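The Woman Who Walks the Coves of Gulel

By Marisol Barajas

Dulce Cuautle had asked me to meet her at the harbor at six in the morning, and when I got there she was already sitting on the low wall with a thermos between her feet and a paper bag of rolls on her lap. "I got you the one with cheese," she said, before she had even said hello. I mention this because it is exactly how she is with visitors, and she has been looking after visitors on Gulel for 16 years now.

If you have been to the island you have probably come across her name, on the little hand-drawn map they give out at the ferry office. The map is hers. So are the walks, which she leads from April until the sea gets too rough in the fall, and which go to the coves along the western side that most people only ever see from the boat. I had wanted to talk to her for years, and it took me most of a winter of phone calls to catch her with a free morning.

We set off along the path toward Barrera, the old fishing hamlet, with the sun still behind the hill and the whole shore in shade. Dulce walks slowly. She told me this was on purpose, though she laughed when she said it.

"When I started, I walked people too fast," she said. "I wanted to show them everything before lunch! They came home with sore feet and could not tell one beach from another. Now I do one cove, maybe two, and we sit down. A cove needs at least an hour. You have to let the light move a little."

She didn't grow up on the island. Her parents ran a small restaurant a long way inland, and she first came over on the ferry with a school friend, Citlali Mendoza, to work one summer washing dishes in a guesthouse. Citlali went home in the fall and Dulce stayed. The two still talk every week, and Citlali comes back each spring to help her repaint the wooden signs. (I asked which of them has the steadier hand for lettering and was told, very firmly, that it is Citlali.)

Barrera has a pebble beach, gray and pinkish, and the stones roll under your feet in a way that makes you walk like a toddler. Dulce loves it best in a light north wind, when the hill shelters it completely and the water goes flat and so clear that you can see the weed moving on the rocks underneath. She sat down on an upturned boat, poured coffee into the lid of the thermos and handed it to me, and for a while we didn't do any interviewing at all.

When I did get my notebook out again I asked her what people get wrong about the coves, and she thought it over for a good long time.

"They ask for the best one," she said. "I always say, best for what? For children, go to Gadau, there is sand and it stays shallow a long way out. For a swim by yourself, come here to Barrera before nine. If you want to eat well afterward, you should be near the harbor. And it changes with the wind, too. I have sent people to a beautiful place on the wrong day and they were angry with me, and they were right."

Gadau was our second stop. It is the longest beach on the west side and the only one with a road down to it, and in August, Dulce says, you can hear it before you can see it. That morning there was one man with a dog at the far end and a row of folded umbrellas. The man turned out to be Mārtiņš Bite, who rents out the umbrellas and who walked all the way over the sand to say good morning and to complain, very cheerfully, about the price of canvas. He arrived on the island on a sailboat and meant to stay a week.

"He is going to tell you it was the sea that kept him," Dulce said.

"It was the soup," said Mārtiņš. "At Montserrat's. Put that in your article."

So I am putting it in. Montserrat Espinoza has the kitchen at the top of the Gadau road, with tables under a fig tree, and we had her fish soup at eleven in the morning, which I would not normally do and would now do again without any hesitation. She came out and sat with us for a bit with her sleeves rolled up. She and Dulce have an arrangement: Dulce's walkers get a table in the shade, and Montserrat gets to know by eight o'clock how many are coming. "By eight," Montserrat repeated, looking at Dulce in a way that suggested it is sometimes closer to ten.

After the soup we talked about the part of the coast I had really come for, and that is Okon. It is the smallest of the coves Dulce visits, right at the southern end, and the only way down is by steps cut into the rock. There are 93 of them. I know because Dulce has every group count out loud on the way back up, and she made me do it as well, soup and all.
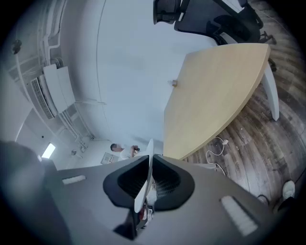 "I do it so they stop for breath," she said. "If you are counting, you slow down. And then at dinner everybody has a different number and they argue, and I like that too."

Okon is barely wider than a tennis court, with coarse yellow sand and a flat rock on one side that holds the warmth until evening. She never takes more than eight people there, and she leaves it off the map. I asked if that was to keep it secret, and she shook her head.

"Everyone here knows it, and the boats know it. It is only that the steps are old, and if you come without someone who knows them, you should at least have asked somebody first. If a person asks me, I tell them. I draw it for them on the back, in pencil."

The map itself began as a sheet she drew for guests at the guesthouse, when she got tired of explaining the fork in the path past Barrera. The first printing was 500 copies, paid for out of her own pocket, and she was sure she would be lighting the stove with them for the rest of her life. They were gone before the end of the season. She has redrawn it 3 times since, mostly to move the spring, which has a habit of coming out of the hillside somewhere new after a wet winter.

I wanted to know if she ever gets tired of it – the same path, the same coves, the same questions about jellyfish. She was unlacing her boots by then, and she took her time with the second one.

"In September, a little," she said. "In September I would like to sit in a chair. But then there is a morning when the group is quiet, and we come around the corner above Okon and someone makes a small noise, like 'oh.' I still wait for that. I walk in front so I can't see their faces, but I can hear it."

She has been thinking about what comes next, though she was shy about it and I had to ask twice. There is a stretch of path north of the harbor that closed after a landslide, and she would like to see it opened again, with a bench halfway. She has already picked the place for the bench. She has also been trying to persuade Citlali to come for a whole season and lead the gentler walks, the ones to Gadau for families and for people whose knees are not what they were. Citlali has said maybe, and according to Dulce she has been saying maybe since the first box of maps came off the ferry.

We swam, of course. The water was cold enough that I said something I won't print, and Dulce, who had gone straight in without a pause, floated on her back and told me to stop fighting it. Afterward we sat on the warm rock and finished the rolls. She pointed out the gap between the two headlands where the evening ferry comes through, and told me that if I left the cove when I first saw it, walking at her speed, I would be at the harbor in time to board.

I left a little after I saw it, and had to run the last part.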